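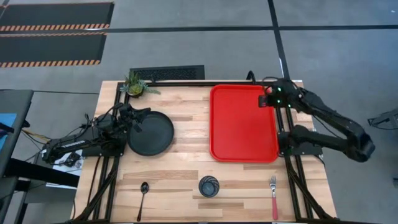 Butcher-block work table with a round black plate

About Drevmont Packaging

Drevmont Packaging makes corrugated boxes, die-cut inserts and paper void fill for small and mid-sized manufacturers. We also stock stretch film, kraft tape and edge protectors, which most of our customers order along with their cartons so that everything comes on one truck.

The company started as the box department of Vultmont Paper Supply. When Vultmont closed its converting side, the department was bought out with its two slotters and its customer list, and Drevmont has run as a separate business ever since. We still buy some of our linerboard through Vultmont.

What we make

Regular slotted cartons in single and double wall are the largest part of our work. We cut to the inside dimensions you give us, in steps of 1/16 inch. One-color and two-color printing is done in line with water-based inks. For short runs we cut on a sample table with no tooling charge. For longer runs we order a steel rule die, and the die is kept on our racks under your part number.

Inserts and partitions are made from the same board as the carton unless the drawing says otherwise. Bottle and jar partitions are shipped flat or assembled.

The minimum order for a printed carton is 480 pieces. Plain stock sizes are sold by the bundle with no minimum.

Our brands

Liltik is our line of paper cushioning. It is sold in fan-folded packs and on rolls, and it fits most tabletop crumpling machines. Rathnayake is our line of heavy export cartons, named for the customer that ordered the first one, a tea packer who needed a box that would hold up in humid storage. Board for this line is made with moisture-resistant adhesive.
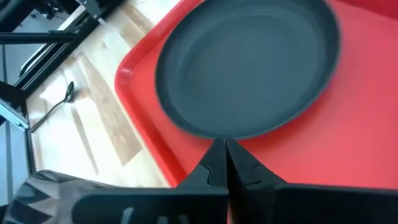
Round dark gray pan on a red tray

Quality and delivery

Board is checked for caliper and moisture when it comes in. Finished cartons are pulled from each run for a compression test, and the results are kept for two years. A copy can be sent with your packing slip if you ask for it when you order.

Stock items ordered before noon leave the same day. The plant closes for maintenance the last week of December, so please place year-end orders early.

Contact

For a quote, send inside dimensions, board grade, quantity and ship-to ZIP code to the sales desk, extension 2554. Drawings can be sent as PDF or DXF files.

Page last updated 27/05/2022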